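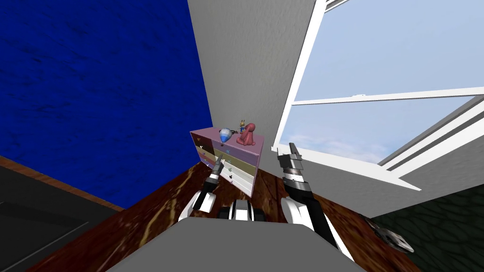
Brollorwood writes and checks rules for household robots. We started because we had read too many safety policies that nobody could fail. "The robot shall operate with due care near personal items" is a typical line. Try testing it. In our simulated bedroom, a two-armed robot works beside a pink chest of drawers with a plush rabbit on top, and our rule for that kind of spot has to say which objects may be touched, how close a gripper may pass to the rest, and what makes the arm stop. If two reviewers read a rule and disagree about whether it was broken, we throw the rule out and start over.

Percy Villanueva founded the company after a long stretch of writing compliance manuals he didn't much believe in. Dinesh Menon runs testing. He believes in them even less, and every draft goes to him first.

What we do

Our main product is Stasiv, a rulebook for robots that handle things in homes. The current edition has 50 rules. The first had far more, and most of them were wishes. We also run Flelta, a review service in which we take a client's own policy and try to break it in simulation.

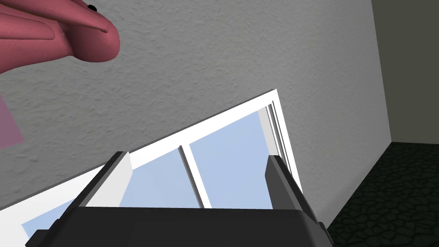
We get asked whether simulation proves a robot is safe. It doesn't, and we won't sign anything that says so. Rendered walls don't get scuffed and rendered owners don't leave for work angry. A simulated run can show that a rule is badly written, and it can do that cheaply, before anyone's furniture is involved. We think that is worth paying for. Anyone who sells you more than that on the strength of simulation alone should be asked for their failed runs.
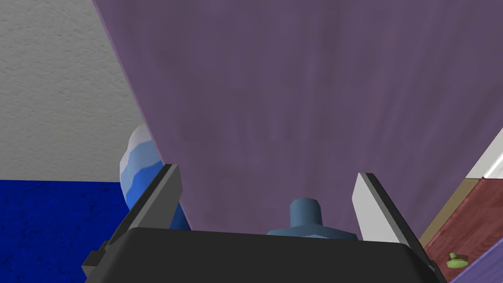
Open gripper at a purple panel, simulated room.

How we work

A review takes 30 working days. Every run is kept, including the ones that embarrass us or the client. For Lando, our longest review so far, that came to 2136 runs, and the report led with the failures. We don't give out badges, seals or star ratings. Clients ask for them often. A sticker tells a buyer that somebody paid for a sticker.

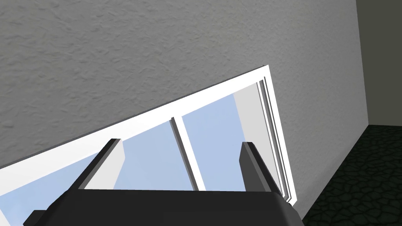 We are a staff of 11. We don't take a share in any company we review, and we don't review the same policy twice unless it has been rewritten. Our own rulebook gets the same treatment each April, when Dinesh picks the rules he trusts least and Percy has to defend them. Some don't survive. The withdrawn rules stay in the back of Stasiv with the reasons written next to them.

If you have a policy you think is sound, send it over. We will probably disagree with you, in writing.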